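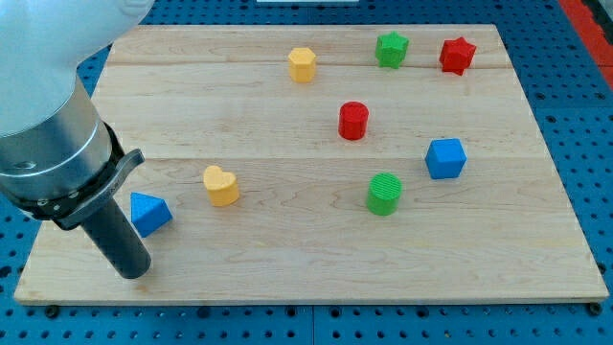

The Salt Ledger

When the river Giltska was closed by the dam, the village of Maglaya had nine days to leave. Hashini Weerakoon has spent four years making an exhibition from what the families carried with them, and from what they could not carry. It is open until November in the former customs house of Flastden, on the first floor, where the windows look at the port and the air smells of rope and diesel.

I went in the afternoon, in strong rain, and I was for a long time the only visitor. This was lucky for me. The Salt Ledger is a quiet work and it asks for a quiet room.

The title comes from a real book. In Maglaya the shopkeeper gave salt on credit, and he wrote each debt in a school notebook with the name of the house, not the name of the person. After the flooding his daughter kept the notebook in a kitchen drawer in the new town. It has 245 entries. Weerakoon has copied each of them by hand on a sheet of cotton paper, with an ink that she makes from walnut shells, and then she has dipped the sheet in brine. When the water leaves the paper, crystals stay on it. On some sheets they are like fine dust, and the writing is easy to read. On others they have grown so thick that only one or two letters come through.

The sheets hang from the ceiling on linen threads, in the order of the houses along the old main street. So the visitor walks through the village. On the left is the river side, on the right the hill side. At the place where the church was, the artist has left a gap of several metres, with nothing in it. I stood there longer than in front of any of the sheets.

Weerakoon was born far from this valley. She came first as a student, to learn paper restoration, and she heard of Maglaya from an old woman who rented her a room. "She spoke always about the shop," the artist told me. "Never about the church or the school. The shop, and who owed what. I thought it was funny, and after some months I thought it was not funny at all. The debts were the last thing that still connected the people."

We talked in the small office behind the exhibition room, over tea from a flask. She is a person who thinks before each answer, and two times she asked me to cross out what she had said and to write something shorter. About her method she is more generous. The brine is mixed to 40 litres at a time in an old zinc bath. The sheets stay in it overnight, and then they must dry slowly, for in a warm room the crystals become big and fall off. In her first winter she lost 31 sheets in this way and had to begin them again. She did not throw away the spoiled ones. They are in a flat box near the door, and the visitor may lift the lid.

Not everybody in the valley was pleased by the project. Ulises Valderrama, who grew up in the new town and teaches history there, was against it in the beginning. His grandfather is in the ledger, with a debt that was never paid. "In a village this is a shame, even after fifty years," he said to me on the telephone. "I asked her to leave our house out. She said yes immediately, without any discussion, and then I was the one who could not sleep." In the end he called her back. The sheet of his family hangs now close to the window, and it is one of those where the salt has covered nearly everything. He has been to see it three times.

The second room is smaller and it has only sound. Here Weerakoon worked with the Welsh composer Eleri Llewellyn, who comes from a region which has its own drowned valleys and who did not need, she says, a long explanation. Former inhabitants read aloud the names of the houses. Llewellyn recorded them in their kitchens, and she has kept the refrigerators, the dogs and the spoons. The voices come from low speakers placed along the wall, so that one has to bend down or sit on the floor to hear them well. One voice repeats the same name several times, each time with another accent, as if trying to find again how the mother said it. The whole piece lasts 429 seconds and then, after a silence, it begins again.

I have some doubts about the third room. It shows letters from the dam company and maps of the future lake, under glass, with long texts on the wall. All of this is useful, and the curator, Capucine Aubert, has chosen the papers with care. But after the salt and the voices it feels like homework. Aubert knows this criticism and does not agree with it. She explained to me that many young visitors from Flastden have never heard of Maglaya, although the electricity in their houses comes from the lake. "If we show them only beauty, they will say that it was a beautiful flood," she said. It is a fair answer. I would still put that room at the entrance, and let people leave with the voices in their ears.

There is also a catalogue, printed by the small press Pustska, with an essay by Mali Harries on memorials that are not made of stone. She writes well about the problem of how long such a work should live. Salt takes water from the air. Each damp week changes the sheets a little, and the guards find white grains on the floor in the morning. They were told to leave them. Near the hill side of the street I saw that the grains had already made a thin line under the paper, and that somebody had walked through it.

Weerakoon does not want the work to be protected behind glass, and she has refused an offer from a collector who would have done so. When the exhibition closes, the sheets will be given to the families, one for each house. For the houses where nobody is left, she will take the sheets by boat to the middle of the lake and put them in the water. She asked the authorities for permission in spring. They have not yet replied.

The Salt Ledger, former customs house, Flastden, until the end of November. Entrance is free. The sound room is closed for one hour at midday.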